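Gridlow Home Forum > Utilities and Bills > Time-of-use rates, worth it?

vondo_mike
Our power company is moving everybody in Vondolach to time-of-use rates in November unless you opt out. Peak is 4 pm to 9 pm. There are two adults and two kids here, and the house is all electric except the furnace. Last year we used 3177 kWh over the summer. Has anyone stayed on the flat rate and regretted it?

Farzana Soomro
We switched and I'd do it again. The cheap hours start at 11 pm, so the dishwasher and dryer run then. Laundry was the big change for us.
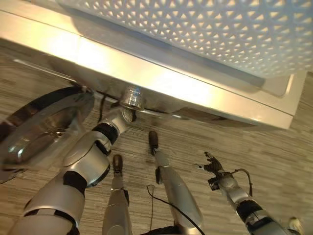

The first bill was higher. It took us a full cycle to stop cooking and drying clothes at 6 in the evening. After that it came in under the flat rate every month except the hot one - the AC runs when it runs.

sireck_rd
Disagree. I ran my own numbers off the hourly download and the savings on laundry were pocket change. A dryer load is maybe 3 kWh. If you have central air and somebody is home in the afternoon, you will pay more. Opt out.

Farzana Soomro
Depends on the house. Ours is shaded on the west side and we cool it down before 4. I never said laundry paid for everything, I said it was the biggest change in what we do.

vondo_mike
Where do you get the hourly download? I only see monthly totals on my account.

sireck_rd
Log in, Usage, then the small arrow next to the graph. It exports a year. Put the peak hours in one column and everything else in another, then multiply by the two rates. Don't forget the fixed charge is different on the new plan too.

vondo_mike
Found it. Most of our peak use is between 5 and 7, so that's dinner and AC. I could move the water heater with a timer, but I'm not sure what else.

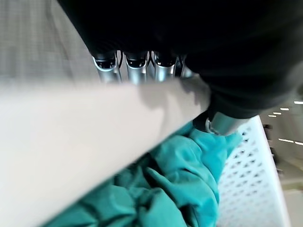 Amini
Check your water heater before you buy a timer. If it's a heat pump model, it probably has a schedule built in. Mine did, and I had already paid for the timer.

vondo_mike
It's a plain 3000 watt tank, so no schedule. I'll price a timer and run the spreadsheet again tonight.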